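Arsenault Street Shared Kitchen
Walk-through checklist, November
Inspected by: Rhona Rankin
Present: Vikas Dwivedi (for the tenants), Deepak Bansal (for the first hour, then a phone call)
Ratings: OK / Fix / Fix now / See comment

Section 1. Doors and exits

1.1 Front door opens fully from inside without a key: OK
1.2 Back door opens fully from inside without a key: Fix now
Comment: It opens as far as the flour. The flour has been moved. I have been told it will stay moved, and I was told that last time too, by the same person, standing on the same flour.
1.3 Exit signs lit: OK front, Fix back
Comment: The back sign says EX.
1.4 Hallway clear to full width: See comment
Comment: Clear except for a bicycle. Ankit Bansal says it is there only during his shifts. His shifts appear to be continuous.
1.5 Emergency numbers posted by the phone: Fix
Comment: Posted. The phone was taken out. Move the sheet to the door, and take off the number for the pizza place.

Section 2. Food storage

2.1 Walk-in thermometer present and readable: OK
2.2 Temperature log filled in daily: Fix
Comment: Every entry for the month is in the same pen, with the same slant, and reads 38. Either this is the steadiest refrigerator in the county or somebody sat down with a coffee. The Kaden unit is good, but it isn't that good.
2.3 Raw meat stored below everything else: OK
2.4 Eggs refrigerated, cartons dated: Fix
Comment: Refrigerated, yes. Dates on most. One carton is marked "newer."
2.5 Onions and potatoes off the floor, in ventilated bins: OK
2.6 Shelves labeled by tenant: See comment
Comment: Givero has labeled its own shelf, the shelf under it, and a mop. Please sort this out among yourselves before I come back.
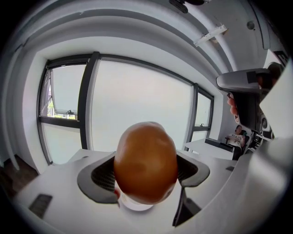

Section 2, food storage. Egg or small onion.

Section 3. Fire and hood

3.1 Hood cleaned within the service period: OK
Comment: Zimach sticker is current and the filters came out clean. Credit where due. I had my gloves on and everything.
3.2 Extinguisher, class K, mounted within reach of the fryer: Fix now
Comment: Mounted within reach of a very tall person. Lower it.
3.3 Extinguisher tags current: OK
3.4 Gas shutoff marked and reachable: OK
Comment: The arrow on the wall now points at the shutoff. It used to point at the restroom.
3.5 Nothing stored on top of the oven: Fix
Comment: Phone books, 4. I didn't know there were still 4.
3.6 Fire blanket in its pouch: See comment
Comment: In the pouch, folded around someone's sandwich press. Take the press out.

Section 4. Work habits and clothing

4.1 Closed shoes: OK
4.2 Sleeves short or secured: OK
4.3 Hair tied back or covered: Fix
4.4 Knives stored in rack or block: Fix now
Comment: Two in the sink under suds. I found them the way you would expect, though with a spoon, having done this before.
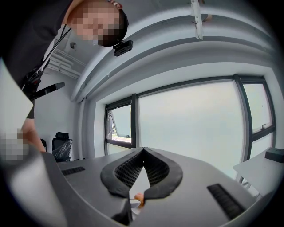

Burns are still the most common entry in the accident book, with 15 since the last walk-through, and nearly all of them happened at the low burners by the window. Half the write-ups mention a cuff. Abílio Pinheiro's entry runs to a full page and includes a diagram of the cuff. What I'd like at that station is what the person in the black top has on, short sleeves and a bare forearm going down toward the work surface, with no fabric trailing after it. Hoodies can hang by the door. The long oven mitts are in the second drawer, where they have been since they were bought, still on the cardboard.

Section 5. Floors, drains, water

5.1 Mats flat, no curled corners: Fix
Comment: The one by the dish sink has been taped down, and the tape has curled.
5.2 Floor drains clear: OK
5.3 Wet floor sign available: OK
Comment: Available, and permanently out. It has stopped meaning anything. Put it away between mops.
5.4 Hand sink used only for hands: Fix
Comment: There was a colander in it.
5.5 Hot water at hand sink within 16 seconds: OK

Section 6. Electrical

6.1 No damaged cords: OK
6.2 No extension cords in permanent use: Fix now
Comment: The orange one behind the mixer has been painted over along with the wall. I would call that permanent.
6.3 Panel cover closed, breakers labeled: See comment
Comment: Labels read "oven," "lights," "other lights," and "no." Vikas will find out what "no" does, with someone else in the room.

Follow-up

Fix now items: before anybody cooks tomorrow. Fix items: before the next rent is due. Deepak has the key to the supply closet, unit 502, and says new drain covers and light bulbs are in there behind the folding chairs. Leave the signed copy in the tray by the front door, and please don't put anything on top of it.

R. Rankin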